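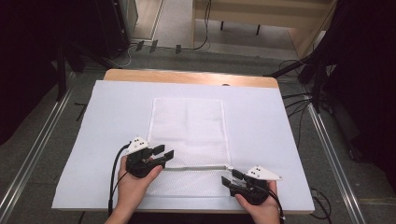 Visit to the Malleck print workshop and the Pundus paper store

The Malleck workshop opens its production floor to visitors one Saturday in October. I attended the morning session, which covers plate preparation, proofing and the paper store. Places are limited to 12 per group, and bags and coats have to be left at the entrance. The building is on two levels, with presses on the ground floor and book finishing upstairs.

Malleck prints art books and loose portfolios in short runs. The job on press during the visit was the Karaki portfolio, a set of 56 woodblock prints reproduced by offset lithography at the size of the originals. Each sheet is printed in 4 process colors plus a warm gray, which carries most of the wood grain. Our guide put two proofs next to each other, with and without the gray. Without it the large flat areas of sky looked clean but slightly green under the viewing lamp. With it the grain was visible at normal reading distance.

Proofs are checked in a booth with neutral walls and 5000 K lighting. The press operator pulls a sheet at fixed intervals and reads the color bar with a densitometer. Readings are written by hand on the back of the sheet, and the marked sheets are kept until the edition is bound. I asked about fading tests on the gray ink and was told that these are handled by the ink supplier.

The Pundus store is a separate building across the yard. It holds 106 paper stocks, mostly uncoated, and a smaller group of Japanese papers used for endleaves and chine collé. Humidity was 52 percent on the wall gauge. Paper for a job is moved to the press room two days ahead, still wrapped. The swatch drawers are labeled by weight and fiber, and visitors may handle these samples with dry hands. The larger sheets stay on the racks.

Upstairs, one bench was set up for sewing the Mendo catalog, an exhibition book of abstract ink paintings with fold-out plates. The fold-outs are guarded with strips of thin paper so the spine does not swell - a slow step, done by hand. The edition is 2,378 copies. The stitching I looked at was even, and the book opened nearly flat at the middle section.

The tour ran for 95 minutes, with a short stop between buildings. The finishing floor is reached by stairs only. Overrun sheets were on sale in the front office, unsigned and sold flat.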